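Why Do Things Have Corners?

A corner is the place where two edges or walls meet. Most boxes have square corners, and that makes them easy to stack. Square shapes fit side by side with no gaps – round ones always leave some space between them.

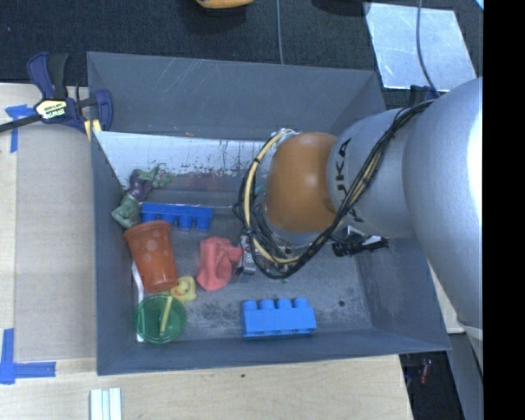 Look at a cardboard box. At each corner of the box, 3 edges come together at one point. Bees use a different shape. The cells in a honeycomb have six sides, and they fit together with no gaps too.

Try it yourself. Draw 2 rows of circles that touch, then 2 rows of squares. Color in the gaps. Which drawing needs more color?

Written by Xinyi Xiao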